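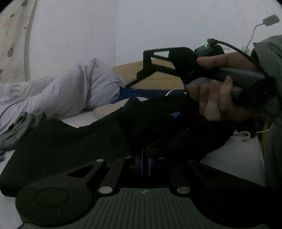

Teaching a cloth task with two hand grippers

I wrote these notes for the people who join our recording work at Javeo. Vega Mateos asked me in June to put everything on one page, so they don't have to ask the same thing three times. The task is simple for a person: pick up a piece of dark cloth from a bed, lift it, fold it and put it down again. For the robot it is difficult, and the quality of your demonstration decides very much.

I assume that you already have the grippers charged and paired, and the Clukent recorder installed on the laptop. If not, do first the page about installation.

Step 1. Prepare the place

A bedroom is good because the robot will work later in bedrooms. Leave the usual things where they are, the blankets, the curtain, the lamp. We want the model to see a normal home. Only take away what can fall or break, and everything the cable can catch.

Switch on the light before you start and do not change it during one session. Black cloth on a white sheet gives good contrast for the outline, but the folds inside are dark and hard to see. If you can choose, put a lamp at the side.

Step 2. Calibrate both grippers

Open and close each gripper fully 3 times. In Clukent the two curves must go from 0 to 100 and come back without a jump. If one curve stops at 97 or so, clean the fingers and repeat.

Then hold both grippers still over the bed for a few seconds. The program takes this as the starting position. Don't rest your elbows on the mattress, it moves more than you think.

Step 3. Make the first grasp

Come to the cloth from above, slowly, with the fingers open. Choose an edge or a fold that stands up a little. Close the fingers with one clear movement and wait half a second before you lift. This small pause is important – the training script, which we call Cabello, uses it to find where the grasp begins.

With thick or knitted pieces, take less material than your feeling says. A thin fold between the fingers is 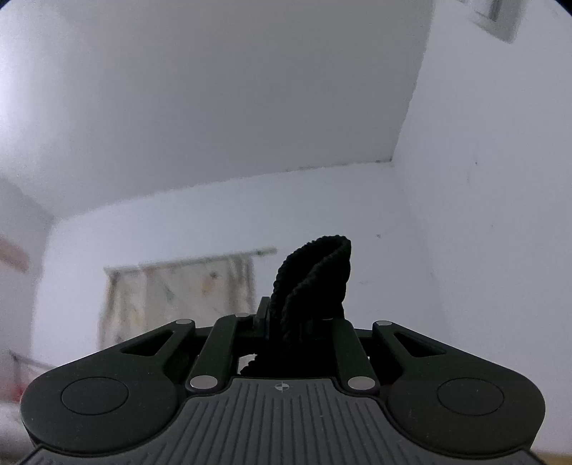
much easier for the robot to repeat than a full bundle, and it can let it go without shaking. If you have taken too much, open, move back a hand's width and try again. Please do not cut this part from the recording. Montserrat Manzano trained one version with the corrections and one without them, and the first was clearly better on cloth that lies badly.

Step 4. Use the second hand

The second gripper waits at the side until the first one has lifted. Then it takes the other corner. Try not to cross your arms, because the robot arms cannot do this in the same way as yours.

Step 5. Save and check

Press the pedal to finish. One demonstration should take around 27 seconds. Much longer usually means that you hesitated, and the robot will learn to hesitate too. Watch the recording once at normal speed, give it a name and send it to the Vornow folder.

For one type of cloth we need 50 good demonstrations. Make a break when your wrist becomes tired, and repeat step 2 after every break.

Last change: 22 July 2025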